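2026-09-29

Laundry day again, or laundry night by the time I got to it. Writing this fast, have to be up early.
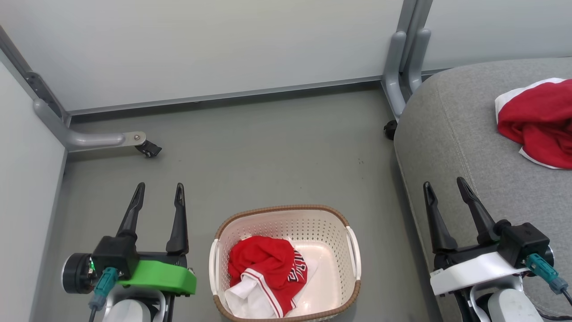 Started with the red jersey because it's the one thing that can't go in with anything else. White trim, red everything else, you'd think whoever designs these never washed one. Last April it turned two pillowcases and my good undershirt pink. Still have the pillowcases. Pink now, fine, they're guest pillowcases.

So the jersey goes first, alone, cold. Then everything else. That's the plan I wrote on the back of the water bill and stuck to the fridge, and I have more or less kept to it for a month. Not bad for me.

Did it in the living room, by the gray sofa. Bedroom's no good, the bed is covered in the summer stuff I haven't put away. Floor in there is worse. In the living room I can put the white basket down in front of the sofa and there's room to walk round it. Mostly. Stubbed my toe on it once already tonight.

I like that basket. Bought it in Flitville, the place past the bridge that sells seconds, the same trip I got the dish rack. The brown rim is supposed to look woven and fools no one but it does make it look less like something from a hospital. And the holes. The old one was solid and anything damp at the bottom went sour in a day. Gym towels especially. Threw out a towel over it in the spring, just couldn't get the smell out, tried vinegar, tried baking soda, tried both (foam everywhere, don't do that again).

Handles are good too. Old one cracked on the left side and pinched my hand on the stairs every single time. Two years of that. Why did I put up with it. I do this with everything, the can opener, the bathroom blind.

Sorting. Did it the slow way, one thing at a time, pockets checked. Found: a receipt from Drorkier for paint rollers, a cough drop still in the wrapper, a screw. No idea what the screw is from. Put it in the dish with the other screws. There must be a chair somewhere in this apartment getting ready to drop me on the floor.

Darks — jeans, the two black t-shirts, the socks that used to be black. Lights — sheets, dish towels, the shirt with the collar. Then the maybe pile, always bigger than either. Striped things. The gray sweater that says hand wash and has never once been hand washed. Told myself I'd do it in the sink tonight. Did not do it in the sink tonight.

Machine in the basement takes cards now, no more coins. Card had 54 dollars on it, I checked twice, thought it was wrong. Must have loaded it when I was feeling rich. Nice surprise anyway. The good washer was free, the one on the end that doesn't walk. The other one bangs so hard on spin that it moves over a tile or so and somebody has to shove it back.

Detergent nearly gone. Been buying the Sallovden powder, the unscented, big box. It clumps if you leave the lid up and I always leave the lid up. Broke up the clumps with a fork. Need to wash the fork. Put on list.

LIST
detergent
clothespins (wooden, the plastic ones snap)
stain stick
light bulb for hall
fork — wash it!!
call about dryer

The dryer. Ok. The dryer eats cards and gives back warm wet clothes. Put up a note about it two weeks ago and somebody wrote "same" underneath, and then someone else wrote "same" under that, and that is all that has happened. Will call tommorow. Will really call. They want the machine number, had to crouch down with my phone light to find it on the sticker, 2362. Writing it here so I don't have to crouch again.

Went back up while it ran. Meant to fold the towels from last time, they've been on the arm chair in the bedroom for days, I just take the top one when I need it. System works but looks terrible. Folded four. Then sat down. Then it was forty minutes later and I ran down the stairs in my socks thinking someone would have dumped my stuff on the table like last time. No one had. Whole basement to myself, a bit creepy with the pipes ticking.

Jersey came out ok. Checked the lettering, that's what I worry about, it's got that kind of print that starts to lift at the corners and then one day you lose a whole letter. Wash inside out, everyone says, and I did remember this time. Didn't put it in the dryer, wouldn't trust that thing with it even if it worked. Hung it on the shower rod on the thick hanger so the shoulders don't get points.

Should say where it's from since I'm always losing track of what came when. Cozma, the rec league, second season. We were terrible. Lost every game but two and one of those the other side didn't show. Still the nicest shirt I own, I wear it to paint and to sleep and to the store, and then I get upset that it's wearing out. Should pick one. Won't.

Had the second load in by then. Sheets. Sheets take forever and wrap round everthing, opened the door and one sock was inside the corner of the fitted sheet inside a pillowcase. Like one of those dolls. Shook it all out over the bed, then remembered the bed has the summer clothes on it, so now some of the summer clothes are damp. Moved them to the sofa. Sofa now full. Nowhere to sit but the floor so I'm writing this on the floor with my back against the front of it. Not that bad really. The front edge is curved and it doesn't dig in.

Summer clothes need to go in the bin under the bed. Bin under the bed has the winter clothes in it. So winter clothes have to come out first and go in the drawers, and the drawers have to be emptied of I don't even know what. Cables. Old notebooks. A tablecloth. It's one of those puzzles with the sliding squares and no empty square. Started on the top drawer, got out a pile of t-shirts I haven't worn in years and made a bag. Bag's by the door. If I write here that it's by the door maybe I'll take it when I go. The last bag sat there so long I stopped seeing it and then hung an umbrella on it.

Kept one shirt back from the bag, the green one with the hole. For rags. I have plenty of rags. Kept it anyway.

Thinking I'd like a second basket, same as this one, for clean. One for dirty going down, one for clean coming up. At the moment it's the same basket both ways and I wipe it out with a damp cloth in between, when I remember. And it'd be nice to just keep one for the stuff that has to be washed on its own, so the jersey doesn't end up under the jeans. But where would it go. Behind the door? Door wouldn't open all the way. Top of the closet? Then I'd never use it. They might nest. Have to look if they nest. Handles might get in the way.

Floor needs doing too. Gray hides it well but with my face this near to it I can see plenty. Lint, a bit of thread, something that could be oatmeal. Ran a wet paper towel over the patch I could reach. Now there's a clean patch. Annoying, it makes the rest look worse. Will do the whole thing after the sheets are on. Or after the weekend.

Put the sheets over the doors to dry since dryer is useless. Two doors, one sheet each, pillowcases on the knobs. Whole place smells of wet cotton and I don't mind it. Bumping my way through to the kitchen like a kid in a tent. Window open a crack. Getting cooler at night now, should look at whether the radiator comes on, last fall it knocked for a week before anything warm happened.

Ate standing up. Toast, the end of the soup. Soup was better the first night. More salt next time, and the carrots cut smaller, they were like logs.

Things left:
gray sweater (sink, no excuses)
last of towels
darks, still in the machine!!

Ok had to go down again for the darks. Forgot them completely till I wrote that. Good thing I wrote it. Someone had left a single baby sock on top of the machine, it isn't mine so I left it there. Brought the darks up in the basket, heavy as anything wet, held it against my hip on the stairs and now my whole left side is soaked. Jeans on the back of the kitchen chairs. T-shirts on the oven handle. Socks in a row along the edge of the tub.

No clean socks for the morning then. They won't be dry. Wearing the wool ones, too hot, don't care.

Bed still not made. Spare sheets are the scratchy ones, the blue, they'll do for a night. Putting those on now and going to sleep. Call about dryer. Take bag. Wash fork.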